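## Clothes swap, round two

The Delar Street swap is back, and I've already started on my closet. 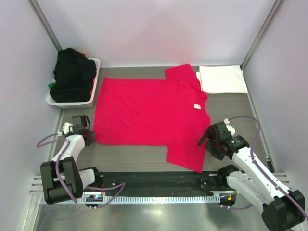
*By the Wiltis newsletter desk | 28th November*

I went last October with one bag and came home with two - not quite the plan! The tables fill up fast, so drop things off by 10 if you can. T-shirts and kids' stuff go first, and coats get their own rack by the door. Please wash everything and check the pockets (I once gave away a perfectly good house key). Whatever's left over goes to the Bezerra thrift store. Entry is free, coffee is a dollar, and I'm bringing the lemon bars again, so come hungry.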